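About Halonen Alterations & Mending

Hello, and thanks for dropping by. We're a small clothing repair shop on the main street of Plarnisdale, a few doors up from the bakery, and we've been taking up, letting out, patching and generally rescuing people's clothes for 13 years now. If you've found us because something you love has a hole in it, you're in good company (most of our customers start the conversation with "I know it's silly, but...").

How we got going

The shop was started by Markos Economou, who learned to sew from his grandmother in Darkovville and then spent a long stretch making theatre costumes before deciding he'd rather be home for tea. He took over the old Halonen dry cleaner's, kept the name because the sign was lovely and everybody in town called it that anyway, and set up two sewing machines in the front window. People would stop to watch, then come back with a bag of trousers!

There are seven of us these days, counting the Saturday juniors, and we've got a second counter over at Lastdale, inside the haberdashery, where you can leave things with a note pinned on.

What we mend

Just about anything you can wear. Hems and zips are our bread and butter, along with school uniforms in January and formal dresses in the spring. We darn jumpers, reline coats and replace buttons, and we keep a colour drawer of 147 threads so a repair can blend in, or stand out if that's more your style. Denim is a favourite in the workroom, from worn-out knees to pocket corners that have pulled away, and we're always happy to talk about turning old jeans into something for the warmer months.
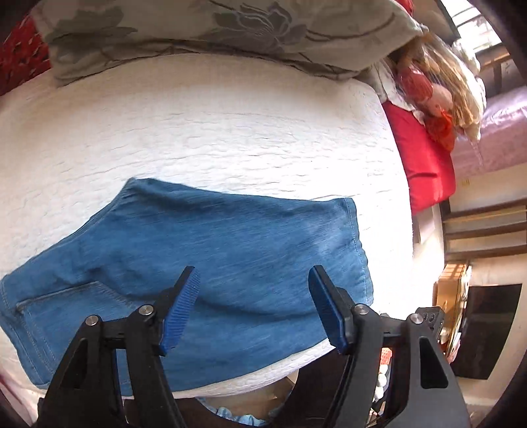
Bringing something in

Please give it a wash first, and empty the pockets (we've got a jar of coins and one very nice fountain pen still waiting for their owners). Have a think about which shoes you'll wear if it's a hem, and bring them along. We'll pin it with you, give you a price on the spot and write you a ticket. Small jobs usually take a week, bigger ones a bit longer, and if you've a wedding coming up do tell us early.

Learning to do it yourself

In May we run our beginners' mending evenings, starting at 6.30 pm in the workroom, with tea and whatever the bakery has left over. Some 200 neighbours have come through so far, a few of whom now sew a good deal neater than we do. You don't need a machine or any experience. Ask at either counter and we'll pop your name on the list.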